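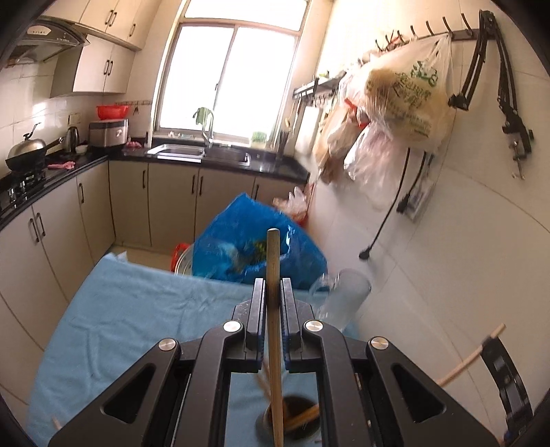
Komeo is a hand-held two-finger gripper, built at home by Edin Leka and later reworked at the shared workshop in Lulville. Current as of 3/16/22. Not sold as a kit. Drawings are free to copy.

History
Begun in August as a kitchen-table project. First version, called Moodley, had flat fingers and dropped thin sticks. Ribbed pads came next and stayed. Over 60 pairs of pads were made before the shape was settled.

Design
Two mirrored halves, black, joined by pivot screws. Outer arms have rounded triangular cutouts. Pads are ribbed on the inner face, with dark blue edges. Squeeze the handle, both fingers close at the same rate. Later builds add a motor and a small control board, the Kernell, wich logs finger position.

Use
Mostly chopsticks, pens, and other thin things. Test routine is 2000 closes on one stick, then a check of the screws. Pads get swapped if the ribs look worn. Builders in Lulville keep 5 spare sets.

See also
Moodley (gripper)
Kernell board
Lulville shared workshop, tool list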